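Chapter 4
Exposure: Aperture, Shutter Speed and ISO

Every photograph depends on how much light reaches the sensor and how strongly the camera amplifies the signal. Three settings control this. In Chapter 3 you left them on automatic. From here on you will set them yourself.

The unit used throughout this chapter is the stop. Adding one stop doubles the light, and taking one away cuts it in half. Going from 1/1000 of a second to 1/500 adds one stop. Going from ISO 100 to ISO 200 also makes the picture one stop brighter, although the amount of light reaching the sensor stays the same.

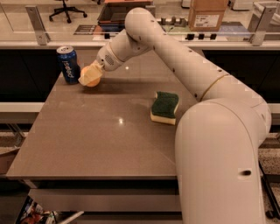
Aperture is the setting most beginners find confusing. The f-number gets larger as the opening gets smaller, so f/11 lets in less light than f/4. A small opening also puts more of the subject in sharp focus from front to back. Portrait photographers often pick a wide opening to blur the background – landscape photographers usually do the opposite.

Shutter speed controls how motion is recorded. At 1/30 of a second, a walking person will probably blur. At 1/1000, a runner will look frozen in most cases. Slow speeds also show the shake of your own hands, so use a tripod or brace your elbows.

The exercises at the end of the chapter follow the Arlow method, in which you change one setting at a time and write down each result. You will need a notebook and a camera with a manual mode. Plan on 10 exposures for each exercise.

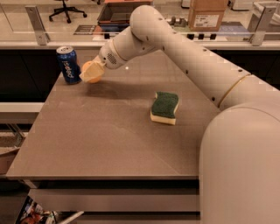 If two exposures are equally bright, are they the same picture?
They can look quite different. A shot at f/4 and 1/1000 gets the same light as one at f/8 and 1/250, but the second has more depth in focus and shows more blur in anything that moves.

4.1 Reading the Light Meter

Set the camera to manual mode and ISO 100. Point it at an evenly lit wall and find the scale along the bottom of the viewfinder. The mark at the center is the exposure the meter recommends.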